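Thread: moving my grandmother's dressings and sauces out of glass jars and into squeeze bottles. It took most of December and I kept notes. 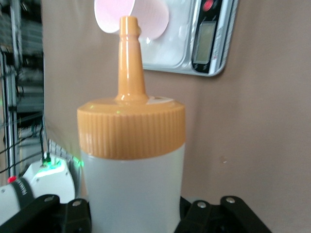 I make four things every fortnight: a mustard dressing, a garlic yoghurt, a chilli oil and a plain vinaigrette. They used to live in old jam jars with a spoon stuck to each lid. The spoons were the problem. Somebody would use the garlic one in the mustard, and by the weekend both jars tasted the same. I settled on bottles with a frosted body and a pale orange cap, the kind with a tall nozzle that narrows towards the tip. The ribbing round the bottom of the cap matters more than I expected. My hands are usually oily by then and a smooth cap just spins.

Bought 6 of them from Nistton, the catering shop behind the bus station. They come plain, with no measuring marks, so I weigh everything in.

Weighing: bottle on the scale, press zero, pour. Oil first, then vinegar, then anything with bits in it. If you put the mustard in first it sits in the bottom corner and you will be shaking for ten minutes.

The mustard dressing by weight, as several people asked last time:
180 g rapeseed oil
60 g cider vinegar
27 g mustard
10 g honey
pinch of salt
I use the grainy mustard at home but not in a bottle. Seeds block the nozzle.

I don't own a funnel that fits. A paper cup does the job if you pinch the rim into a spout, and it can go on the scale too when you need a small amount of something. One cup will last for all four sauces if you do the chilli oil last.

Vija Siliņa asked if the nozzle needs cutting. Mine came with an open tip so I left them alone. If yours are sealed, cut less than you think. You can always take more off. I ruined two cheap ones years ago and they poured like a jug.

Garlic yoghurt is the awkward one. Grate the garlic on the finest side of the grater, then push it through a tea strainer with the back of a spoon. Loosen the yoghurt with a bit of lemon juice or cold water until it drops off the spoon easily. It keeps four days in the fridge at my house. I wouldn't push it.

I don't keep garlic in the chilli oil at all any more. Dried flakes only, warmed in the oil and strained out.

Labels. I tried masking tape (came off in the fridge), then a marker straight on the plastic (came off on my hands). What has worked is freezer tape, wrapped once round the bottle and overlapping itself by an inch. Name and date on it. Peel it off before washing.

Washing: cap off, hot water and washing-up liquid in the bottle, cap back on, squeeze some through the nozzle into the sink. Then take it apart again and use a thin brush, the sort sold for drinking straws. Stand the bottle upside down overnight. I put one away damp in the first week and it smelt odd when I opened it.

Tarmo Luik says he does his in the dishwasher, top rack, and they've been fine. I haven't got a dishwasher so can't comment.

Storage was the other reason for doing this. The jars took up a whole shelf. The bottles stand in the fridge door next to the milk. The vinaigrette goes cloudy in there, so I take it out twenty minutes before dinner.

The scale gets wiped down straight after. Oil creeps under the platform if you leave it, and then you get a sticky worktop as well.

Things I'd still keep in a jar: anything with chopped herbs, pesto, tahini once it has thickened up, my aunt's onion relish. I tried the relish. It took a skewer to get the nozzle clear.

Next job is the spice drawer. Jurgita Dambrauskienė has offered me a box of tins with lids that fit, so I'll see what those are like first.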